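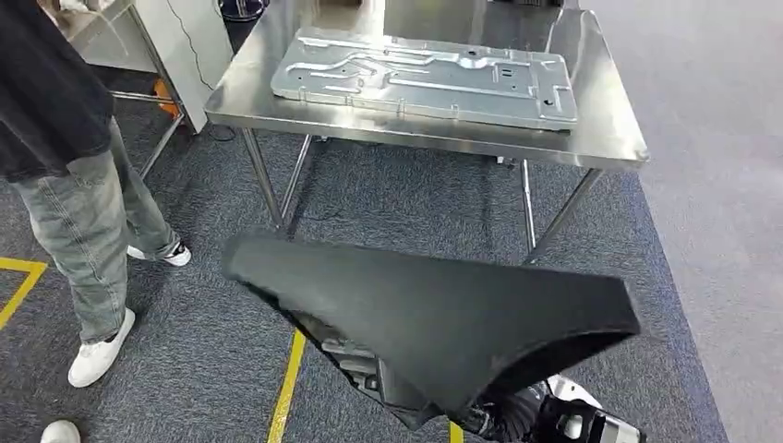 Denance 2 is a grasp and motion planner from Prurnus, and it's priced as though it also does your taxes. I've had it since October.

Rigid parts are a treat. Hand it a stamped panel and a decent mesh and you get a collision-free path in 243 milliseconds, with a tidy log explaining itself. Soft goods are another matter. The cloth model has 531 parameters, most named by someone in a hurry, and the defaults assume fabric has the temperament of plywood.

Long bars it handles well – provided you enter the centre of mass yourself.

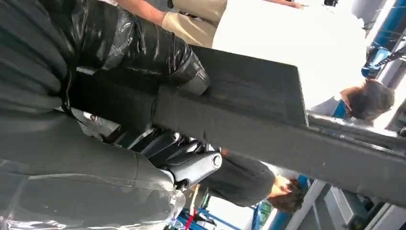 Despina Munteanu disagrees about the bars: the estimator finds the centre of mass on its own once you turn on wrist torque, a checkbox buried under Colour Settings.

Fair enough. Three and a half stars.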